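Skivska K5 Bench-top Water Filter
Set-up and Care Guide

Section 3: First use and flushing

Read this section through before you connect the unit to the tap. Allow 60 minutes for the first flush. Have a bucket, a soft cloth and a mug or jug handy.

3.1 Before you start

The K5 fits most kitchen mixer taps with a removable aerator. It does not fit pull-out sprays or sensor taps. Use the unit on cold town water only.

CAUTION: Water above 60 °C will damage the cartridge and the diverter seal. Damage of this kind is not covered by the warranty.

Any mug will do for the taste check in step 8. Glazed ceramic or enamel is best, as some plastics hold the smell of dishwashing liquid.
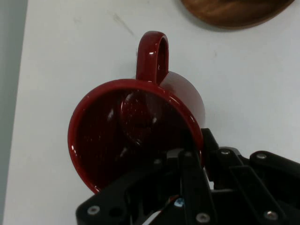
3.2 Fitting the cartridge

1. Turn the filter body upside down and unscrew the base anticlockwise.

2. Take the cartridge out of its foil. Do not touch the grey end cap with wet hands.

3. Push the cartridge into the body until it clicks. If it will not click, take it out, give it a quarter turn and try again.

4. Check that the O-ring is sitting flat in its groove. Screw the base back on, hand tight. Do not use a spanner.

Note: Cartridges marked Carkitz are made for the older K3 and look much the same. They will go into the body but will not seal.

3.3 Flushing

5. Screw the diverter onto the tap and connect the hose. Stand the filter on a level part of the bench, with the spout over the sink.

6. Turn the diverter lever to FILTER and open the cold tap halfway. The first water will be grey with carbon dust and may spit. Let it run into the bucket for 5 minutes.
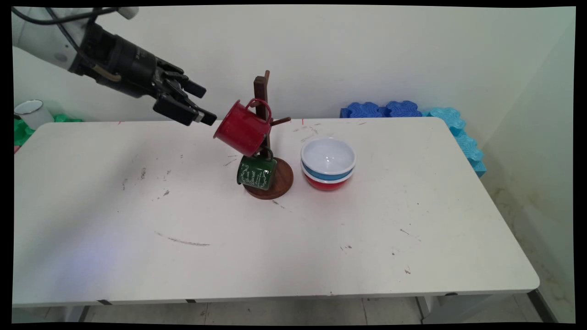 The flushed water can go on the garden, but keep it out of fish ponds and aquariums. Close the tap, let the filter stand for the rest of the hour, then flush for another 5 minutes.

7. Look over the base, hose and diverter for drips. If you find one, close the tap and see 3.4.

8. Fill a clean mug and taste the water. A slight flat taste is normal on the first day. If the water is still cloudy, leave it to stand. Cloudiness that clears from the bottom up is only air.
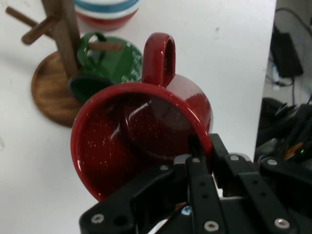

Write the date of fitting on the sticker supplied and put it on the back of the filter body. Replace the cartridge after six months, or sooner if the flow drops to a trickle.

3.4 If it leaks

At the base: unscrew, wipe the O-ring and refit.
At the diverter: fit the second washer from the parts bag.
At the hose: trim 5 mm off the end with a sharp knife and push it back on firmly.

For spare washers and hoses, quote part number 118 when ordering.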